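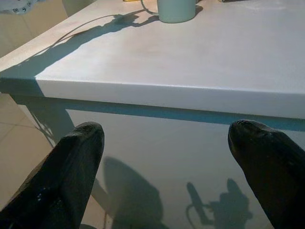
Two arms, one kitchen and a lot of mugs

The household robot project at Hinar has started its longest round of example gathering so far, and the team could hardly be happier about how it is going. Work began in June in a kitchen and dining area at the Pristholm site, where a pair of arms is being guided through the small jobs that follow a meal: picking up a cup, setting down a bowl, moving a fork out of the way of something else.

The goal is a set of 200 complete examples for Stornent, the learning system that Hinar has been building up since last year. Stornent has no written rules for handling crockery. It learns from recordings in which a person steers the arms and the cameras take in everything the arms meet along the way – the reach, the near miss, the second try. The first 50 examples are already in, and they are a lovely mixed bag.

Each example is recorded from more than one viewpoint. A camera placed high up takes in the wide view of counter, table and floor, and a small one near the gripper looks out between the fingers. The wide view tells the system where things are in relation to each other. The close view is for the last stretch of a reach, when a handle or a rim fills most of the picture and a tiny change of angle decides whether the fingers go round it or bump it.

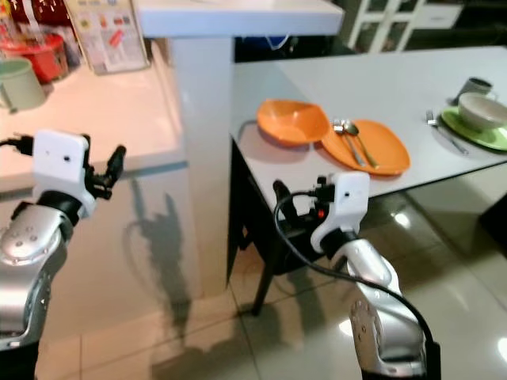 Both arms at the Pristholm kitchen, with the dining table beyond.

Tableware was chosen for variety. There are bowls and mugs in different colours, plates, a saucer and plenty of cutlery, and the cutlery is what has everyone talking. A fork lying flat on a plate is a wonderfully awkward thing to pick up. It is thin, it shines, and it likes to slide away just as the fingers close. People steering the arms have come up with several ways of dealing with it, and all of them are going into the collection, clumsy ones included. A system that has only ever seen perfect pick-ups has little to go on when its own goes wrong.

Light is the other big subject. Strong light throws the arms' own shadows over furniture and floor, and glossy tiles send bright patches back up at the cameras. The team talked early on about blinds and softer lamps, then decided to leave things much as they would be in a lived-in home. Real kitchens have glare in them! Sessions are spread through the day, from eight in the morning until early evening, so that the same mug turns up under very different conditions.

Steering takes some getting used to. Newcomers spend 2 hours on simple reaches before they record anything, and most say that the hard part is slowing down. Hurried movements come out jerky in the recordings and are harder to learn from. The best sessions look almost lazy, with one arm waiting politely while the other finishes.

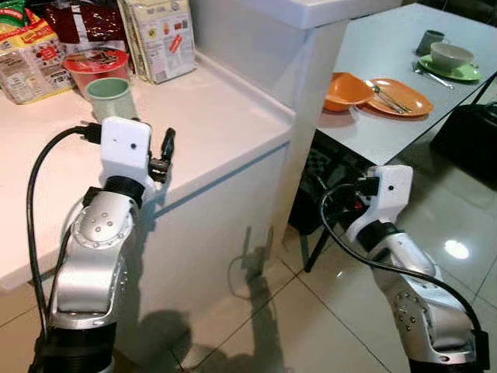
What comes next

Once the full set is in, the recordings go to Ambrose, the partner lab that handles checking and labelling. Its staff will watch every example from start to finish, mark where each grasp begins and ends, and send back any that are missing a view. Training of the new Stornent version follows straight after that.

A second kitchen with a different layout is being prepared for the autumn, and the team is already collecting odd-shaped dishes for it. Offers of unwanted gravy boats are welcome at the Pristholm front desk.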